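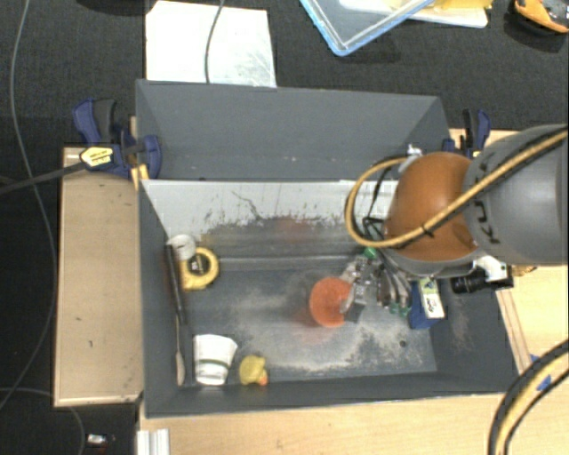

2 min read

My gray bin and what lives in it. A thread for everybody who keeps one box in the house where things go when they have no other place. 🧵

I bought the bin secondhand in Cluderbridge, in April. It has two sections, a small one at the back and a big one in front. My plan was to use both. The back one is still empty, so you see how my plans go.

The big section was meant for tools only. In there today: one thing like a tape measure, yellow. I will count this as tools.

The other things are a rubber duck, a paper cup, an orange round cup, something white and round, and a long thin utensil with a black handle. If you can find the system in this, please write to me.

About the duck. It came free with an order of bath towels from Hiretti. I have no bathtub. I have tried to give it away 2 times and both times the children already had a better duck.

The paper cup has a thin green band and it is lying on its side. I keep paper cups for mixing small amounts of paint or glue. One cup, one job, then it goes to the trash. This one still waits for its job.

The orange cup is the thing I like most. The color is so bright that it puts a little red light on the floor around it. I never have to search for it, and I can not say the same for my keys.

Now the long utensil. It does not lie down well with the others, so it stands almost straight against the left wall. I think every box like this has one item that is too long. In my last box it was a shoe horn.

A word about the bin itself. It is not pretty any more. The floor has white scrapes and patches of dust the color of sand, and the panel on the back wall is scuffed and has a scratch with small branches, like a river on a map.

I asked myself if I should paint it. A can of gray from Harkeck covers 400 square inches with one coat, says the label, and I would need more than one can. Then I thought, who paints the inside of a bin? So I left it.

Cleaning is another matter. My way: take everything out, brush the corners first, then wipe with a damp cloth and a drop of dish soap. Let it dry with nothing inside. The corners by the front wall are the worst for dust.

There is a small round hole in the floor, toward the right. I do not know what it was made for. Screws find it very quickly, so now all my screws live in a jar – 113 of them, I counted one evening when the internet was down.

Somebody will tell me to buy dividers. I looked at the Matar ones and they are nice, but they are made for drawers, and my side walls lean outward. With straight dividers you get a gap at the top and small things slip over.

What helped more is a rule I gave myself: if I can not see the floor of the bin, something must leave. For the moment I see plenty of floor, so the duck can stay.

Next I want to do the kitchen drawer. It has 200 rubber bands in it, or it feels so. I will make a new thread when I am brave enough.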